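Saltano: do choices in chapter 2 change the ending, or is it all smoke?

Asked by Tamás Szekeres, 3/22/26

I finished Saltano last night after putting it off since January. The store page goes on about 150 branching decisions. I'm not buying it. I replayed chapter 2 and sided with the ferryman instead of the mayor, and as far as I can tell I got the same dinner argument, the same fire and the same walk up to Ikcombe. One line was different. Before I sink another evening into this, does anything you pick early on change who is at the table in the last chapter? Or do they just shuffle the dialogue? Spoilers are fine, I've seen one ending already. Playing on PC, latest patch.

3 answers

Grerow
Yes it changes a lot!! I got a totally different ending from my sister. Just play it again and follow your heart, the writing is so good you won't mind.

Comment from Tamás Szekeres: Different how? Different scene, or different line in the same scene?

Comment from Grerow: she had the sad one

Solomiia Koval (marked as helpful, 88 votes)
I had the same suspicion, so I kept notes over four playthroughs. Short version: you're mostly right.

The fire always happens. The walk to Ikcombe always happens. Siding with the ferryman sets one thing, which is whether Jelínek trusts you, and the game doesn't check that until the locked boathouse in chapter 4. If he trusts you and you also kept the letter, he turns up in the final chapter. If either one is missing, he's gone and the innkeeper reads his lines almost word for word. I wouldn't call that branching.

The only other early pick that mattered in my runs was refusing the mayor's money. That gets you a different last shot and a short scene on the pier. As for the 150 decisions, I'd guess they're counting every time you choose how to say hello.

To see the other ending without a full replay, load the chapter 4 autosave, but only if you kept the letter the first time. Otherwise you have to go back to chapter 2. The "they will remember this" pop-up means nothing, by the way. I got it for petting a dog.

Jelínek (no relation)
Mostly agree with Solomiia, but I doubt the letter matters as much as she thinks. I burned it and he still showed up for me, though I was on the launch version and they may have patched it since. The achievement text says 1,044 line variations, and line variations are cheap. What I look for is whether a choice takes something away from me, and Saltano hardly ever does. It pulls at you from two sides, and then the scene goes where it was going anyway. I'd replay chapter 4 once for the pier and then uninstall.

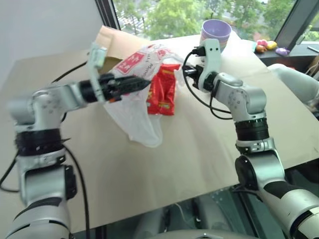
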